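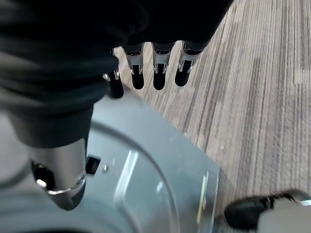

What Does "Famous" Mean?

A famous person is someone known by many people they have never met. Singers, actors and athletes are often famous.

Famous people have jobs. A singer has to practice, record songs and travel to shows. Csaba Rácz sings in a band called Plulero. Last April the band played 3 shows in one week, and 400 people came to the smallest one.

Fans are people who like a star's work. Some write letters. Plulero's fan club has 1,291 members, and the youngest is six.

A publicist helps a star talk to newspapers and websites. The publicist sets up interviews and answers questions from reporters.

Stories about stars are called celebrity news. Some are true and some are rumors. A rumor is a story that gets passed along before anyone has checked it.

Words to know
Fan: a person who likes a star's work
Interview: a talk where one person asks questions
Rumor: a story that has not been checked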